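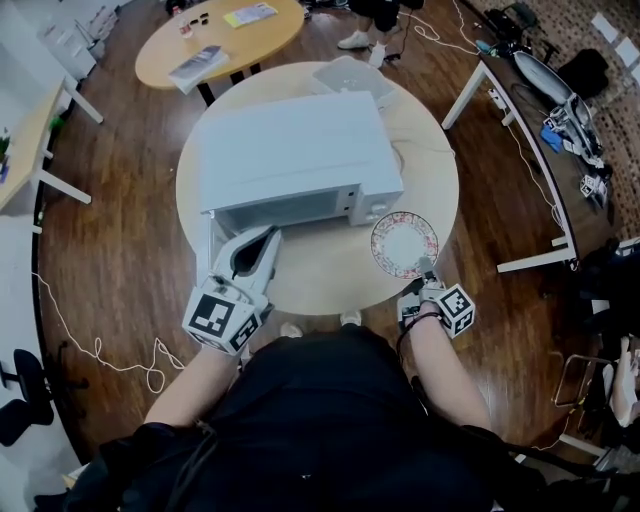 Item 3.4, microwave on the round table, with one of the floral-rim plates.

Furnished Unit Safety Checklist
Property: Lapointe Apartments, 554 Stornholm Avenue, Esby
Unit: 19
Inspected by: Prys Owen
Date: March 10, 2021
Type of visit: Between tenants, full checklist

How items are marked
OK — meets the checklist, nothing needed.
MINOR — should be fixed, does not hold up move-in.
FIX — must be done before keys are handed over.
N/A — does not apply to this unit.

Comments are written on site and typed up the same day. If an item has no comment, it was checked and there was nothing to add.

1. Entry and exits

1.1 Unit number visible from hallway
OK

1.2 Entry door closes and latches by itself
MINOR
Closes fully but drags on the threshold for the last couple of inches. Closer arm needs adjusting. Same thing was written up in August and the screw has backed out again. Try thread locker this time.

1.3 Deadbolt works from inside without a key
OK

1.4 Door viewer clear
OK
Was painted over on the hall side. Scraped clean during the visit.

1.5 Path from bedroom to entry door at least as wide as the doorway
OK
Previous tenant had a bookcase in the short hall. It is gone. The anchor holes in the wall need filler but that is a paint item and goes on the other list.

1.6 Bedroom window opens fully and stays open
FIX
Opens, does not stay. The balance on the left side is broken and the sash drops as soon as you let go. This is the second way out of the bedroom, so it has to hold. Replacement balance is in the basement parts cabinet, second shelf, in the bag marked with the old unit number.

1.7 Window locks
OK
Living room lock is stiff. Dry lubricant applied.

2. Smoke, carbon monoxide and fire

2.1 Smoke alarm in bedroom
OK
Tested with button. Manufacture date on the back is within limits.

2.2 Smoke alarm in hall
FIX
Sounds when tested, but the housing has yellowed and the date label can't be read. With no readable date it gets replaced. Order with the two already on the list for the first floor.

2.3 Carbon monoxide alarm
OK
Plug-in type with battery backup, in the hall outlet. Unplugged it to check the backup and it stayed on. Plugged back in.

2.4 Fire extinguisher present and charged
MINOR
Needle is in the green. Prekis tag is on it and the pin and seal are both there. The bracket is loose on one side, so the extinguisher hangs crooked and bumps the pantry door. Needs a proper wall anchor, the current one is straight into drywall.

2.5 Extinguisher can be reached without leaning over the stove
OK

2.6 Sprinkler heads free of paint and not used as hangers
OK
There was a loop of fishing line on the living room head, probably from a decoration. Cut off. No damage to the head that I could see. Please add a line about this to the welcome sheet, it is the third unit this winter.

3. Kitchen and dining area

3.1 Stove burners light or heat evenly
OK
Electric coil. All coils heat. Rear right drip pan is badly stained but sound.

3.2 Anti-tip bracket on stove
FIX
Bracket is on the wall but the rear leg is not seated in it. Whoever cleaned behind the stove pushed it back a little off line. Slide out, line up, push back, then pull forward on the top of the stove to check. I did not have a second person with me so I left it.

3.3 Range hood fan and filter
MINOR
Fan runs on both speeds. Filter is greasy enough to drip if warmed up. Soak or replace.

3.4 Microwave
OK
White, two knobs at the right front corner. Checked the door, the viewing window, the hinge side, the cord and the plug. Leave it on the table for now; where it ends up depends on what is decided about the outlet in 3.6.

3.5 Refrigerator
OK
Door gaskets seal. Kick plate was off and leaning beside it, snapped back on. Coil dust moderate, vacuumed.

3.6 Counter outlets have ground fault protection
FIX
The outlet left of the sink trips and resets as it should. The one to the right of the stove does not trip at all with the tester. Turned off at the panel and taped. Electrician needed. Do not just swap the outlet without finding out what else is on that run — in the unit below, the bathroom light was on it.

3.7 No extension cords used as permanent wiring
OK
One power strip was left behind in the drawer under the oven. Removed, cord sheath was cracked near the plug.

3.8 Under-sink area dry, no chemicals left by previous tenant
MINOR
Dry. Supply lines are braided and look newer than the faucet. Left behind were a half bottle of drain opener and an unlabeled spray bottle. Both taken down to the hazardous waste bin. The cabinet floor has an old swollen spot near the back, hard to the touch, no active leak.

3.9 Dishes and glassware supplied with unit
OK
Checked for chips and cracks. Two glasses had chipped rims and were thrown out. Inventory sheet updated.

3.10 Table and chairs steady
OK
Table is steady. One chair had a loose stretcher, glued and clamped, leave the clamp on overnight.

4. Bathroom

4.1 Ground fault outlet
OK

4.2 Exhaust fan
MINOR
Runs, loud. Holds a sheet of toilet paper against the grille, so it is moving air. The noise is the bearing and it will get worse. Not urgent.

4.3 Hot water temperature at tap
OK
Within the range set for the building. Let it run before measuring, this unit is at the end of the line and takes a while to come up.

4.4 Tub surface and grab bar
FIX
Tub has its non-slip strips, all stuck down. Grab bar moves when you put your weight on it. The upper flange is fine and the lower one has a stripped screw. If the screw is not going into blocking, the bar should be moved to where there is blocking or taken off altogether. A loose bar is worse than none, people trust it.

4.5 Toilet secure at floor
OK

4.6 Caulk and signs of leaks
MINOR
Gap at the tub-to-floor joint on the faucet end. Floor is firm underfoot. Re-caulk after it has had a day with no use.

5. Bedroom and living room

5.1 Tall furniture anchored
FIX
Wardrobe is anchored. Dresser is not. The strap is screwed to the back of the dresser and the wall end is just hanging. Five-minute job but it goes down as FIX because we have had families with toddlers in this unit before.

5.2 Outlets and switches, covers in place
MINOR
Cracked cover behind the couch. Spare covers in the basement cabinet, use the white ones, the unit has a mix already and it looks bad.

5.3 Lamps and cords
OK
Bedside lamp cord was running under the rug. Moved it along the wall.

5.4 Window blind cords
OK
All blinds in this unit are the cordless type.

5.5 Baseboard heaters clear and working
OK
Thermostat set to 68 and the heat came on in both rooms. Couch was touching the living room heater. Pulled it out and put a strip of tape on the floor so the cleaners know where it goes.

5.6 Flooring, trip hazards
MINOR
Transition strip between the hall and living room is lifting at one end. Nailed once already by the look of it. Use screws.

5.7 Bed frame and slats
OK
Center leg was folded under. Put down and tested.

6. Electrical panel and water shutoff

6.1 Panel accessible, nothing stored in front
OK

6.2 Breakers labeled
MINOR
Labels are in pencil and two are wrong. "Bath" is the bedroom and "Spare" is the bathroom. I wrote corrections on tape. A clean typed label should be put in once the electrician has been and 3.6 is sorted out, no point doing it before.

6.3 Unit water shutoff located and turns
OK
Behind the access panel in the hall closet. Turned it off and back on. Slight weep at the stem when turning, stopped when fully open. Checked again at the end of the visit, dry.

7. Balcony

7.1 Railing solid, no loose pickets
OK
Pushed on every section.

7.2 Deck surface
OK
Ice in the shaded corner by the drain. Cleared.

7.3 Sliding door and track
MINOR
Track is full of grit and the door needs two hands. Vacuum the track and clean the rollers before deciding whether they need replacing.

7.4 Grill on balcony
N/A
None present. Reminder that charcoal is not allowed on any balcony in the building, it is in the lease but tenants ask anyway.

8. Summary of FIX items

1.6 Bedroom window balance. In-house.
2.2 Hall smoke alarm. In-house, part on order.
3.2 Stove anti-tip bracket. In-house, two people.
3.6 Outlet right of stove. Electrician.
4.4 Bathroom grab bar. In-house, find blocking first.
5.1 Dresser strap. In-house.

General comments

Unit was left cleaner than most. The hall closet still smells of mothballs and should be aired out with the door open for a few days.

The stove bracket and the dresser strap are both cases where the hardware was there and just not hooked up. I think this happens when the furniture is moved for cleaning. Suggest adding a line to the cleaning sheet for all furnished units: stove leg back in bracket, dresser strap reconnected, initials. I will check the two other units that were cleaned the same week.

Keys: two entry, one mailbox, one storage. The storage key turns but sticks, try graphite before cutting a new one.

Maximum allowed time to close FIX items: 10 days from the inspection, or before keys are handed over if that comes first. Recheck of FIX items only, same form, attach to this one.

Recheck
1.6 ____
2.2 ____
3.2 ____
3.6 ____
4.4 ____
5.1 ____

Rechecked by: ____________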